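Folding by Demonstration
An open day at the Jutside workshop shows how far handheld grippers can take textile handling, and where they stop
July 8, 2026

The Jutside workshop occupies the ground floor of a former thread warehouse, and its loading door was left open all day for visitors. Inside were six stations. Four were given to textiles, one to cable routing and one to a parcel sorter that was down for most of the morning with a faulty air valve.

The textile work belongs to a project called Tellex, run jointly by Jutside and the linen service company Brandis. Brandis washes and folds towels, sheets and table linen for hotels. Sheets have gone through feeder and folder lines for decades. Mixed towels are harder. They arrive in different sizes and weights, some with a woven band, some with a label sewn into a corner, and an operator sorts out each one by hand before it reaches the folder.

Tellex collects its training data without a robot arm. An operator holds a two-fingered gripper with a camera mounted on it and does the task directly, closing the fingers with a trigger. The camera records what the fingers approach and how the cloth responds. Position is recovered afterward from the video and an inertial sensor in the handle. The same finger geometry is then fitted to an arm, so that the view in training and the view in operation match closely.

Visitors could watch an operator work through a set of 50 towels at the first station. The instruction card was brief: pick up the folded edge, lift, bring it across, release, flatten. Experienced operators leave out the last step when the cloth lies well, and the project team has asked them to stop doing so. A missing step in a few demonstrations shows up later as an arm that flattens some towels and ignores others.
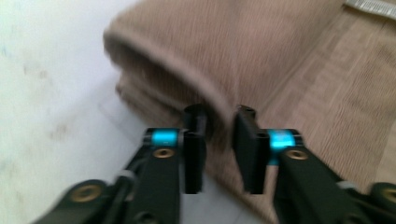 Gripper tips at the rolled edge of a folded brown towel. The patterned band is at right.

Edge selection is the main technical problem. A folded towel presents several edges close together, and the one that matters is the upper layer. If the fingers go in too low, they take two layers and the fold collapses when lifted. If they go in too high, they pinch the surface and pull a ridge across the cloth. Terry adds another difficulty, as the loops compress under the pads and the grip force reading rises before the fabric is properly held. The Tellex controller therefore ignores the first part of the force curve and looks for the change in slope that follows.

Labels and woven bands help the system in one respect. They give the camera a fixed feature to track while the rest of the towel changes shape. They also have a different stiffness from the surrounding cloth, and a fold placed directly over a band tends to spring back.

The second station had an arm running a policy trained on 384 demonstrations. It completed most of the folds attempted while this writer was watching. The failures were of two kinds: double-layer grasps, and a long hesitation above the towel that ended in a timeout. Cycle time was 27 seconds per towel. A trained worker at Brandis is several times faster, and the project staff did not dispute the comparison. Their target is unattended night work on small batches, where speed counts for less.

Hardware at both stations came from Urquijo, a small supplier of gripper parts. The finger pads are molded and swapped when worn. Pads used on terry last 500 cycles before the surface starts to glaze and the cloth slips. A tray of discarded pads was on the bench, sorted by batch, and several had worn on one side only. The cause was traced to a wrist angle favored by right-handed operators, and the handle has been revised.

The remaining textile stations covered napkins and fitted sheets. Napkins ran without trouble. The fitted sheet station was presented as early work, with recorded trials on a monitor and no live arm.

Jutside plans another open day in November. Brandis intends to bring a cart of unsorted laundry straight from one of its plants.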